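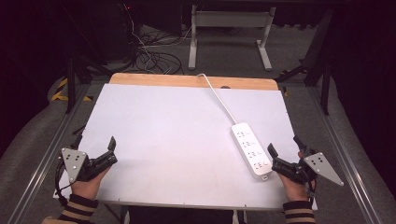 Manolis Tsoukalas

Servicing the hand-held pair on the Tôn cell

26th May

The Tôn cell at Villance came due for its service this week. I have been asked for the procedure often enough that it may as well live on this page. It covers the two hand-held grippers, the marker plates, the board and the check with the power strip. The rails get their own post when I've re-squared them.

Start with power off at the controller and both grippers parked. Follow each cable from the gripper body back to its connector by hand, feeling for flat spots in the jacket. The left one gets the worst of it. It loops down beside the board, and an operator who leans in will pinch it against the table edge. In November the fault on that side showed up as an encoder dropout every few minutes, and I replaced two connectors before I thought to flex the cable. Flex the cable first.

Fingers next. Take them off, wipe the mating faces with isopropyl, and look at the inner faces under a raking light. The texture polishes up where the pads do their work, and a polished finger lets a smooth plastic housing rotate in the grip. Kistudine sells them as pairs. Replace them as pairs, even if only one looks tired. Screws go back in with a small drop of medium threadlocker, snugged alternately, then closed on a feeler gauge to confirm the faces meet along their full length. If they toe in, back off the front screw a quarter turn, press the finger flat and go again.

Now set the stroke. Open to the hard stop, zero, close, and read the encoder in Midirer. Full opening on ours should come out at 100 mm. Left was within tolerance. Right was reading short, and the cause was a crumb of old threadlocker sitting behind the finger. Five minutes with a pick.

Marker plates are the part people rush. Each one is a silver triangle with a pattern of small holes, and the tracking depends on the plate being flat and rigidly fixed to the gripper. Clean it with a dry microfibre cloth. Don't use solvent, and don't pick it up by a corner. Check the fasteners, then hold the gripper still in view for 20 seconds and look at the position trace. Any slow drift means the mount has crept. A sawtooth is usually the lens, or somebody's sleeve passing over the plate. Tap the gripper body with a knuckle – the trace should jump and come back to the same line.

The board on the table can shift if it's leaned on. I check its corners against the pencil marks and wipe it down while I'm there. The edges are getting worn and I'll want to replace it eventually, though the colour of the replacement matters more to the exposure settings than you'd think, so I'm in no hurry.

Last is the functional check. A white power strip goes down on the board, on the diagonal, with its cable left to trail off the back. It's a nuisance of an object: long, pale on pale, and tethered. The operator approaches with both grippers and I look for any mismatch between the two sides in the log. We do 50 approaches after a finger change. The last set of fingers came off with 123 sessions on them, which is longer than I'd let it go again.
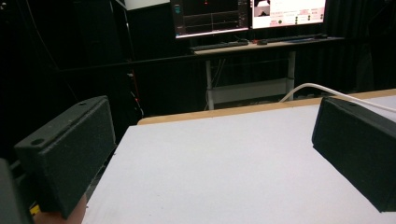
One reader of the November post asked why I zero at the open stop when the Kistudine sheet says to zero closed, and whether the two methods disagree once the pads wear. They do. Closed zero moves with the pad: every bit of surface you lose goes straight into the reading, on both fingers. The open stop is metal on metal and stays put. I record the closed value as well, in a second column, and the difference between that and the figure from the day the fingers went on gives me the wear.

The same reader wanted the gauge size. I use a 0.05 mm leaf and call it good if it drags evenly from tip to root.

Still to do: a proper strain relief for the left cable, and a spare plate for the right side.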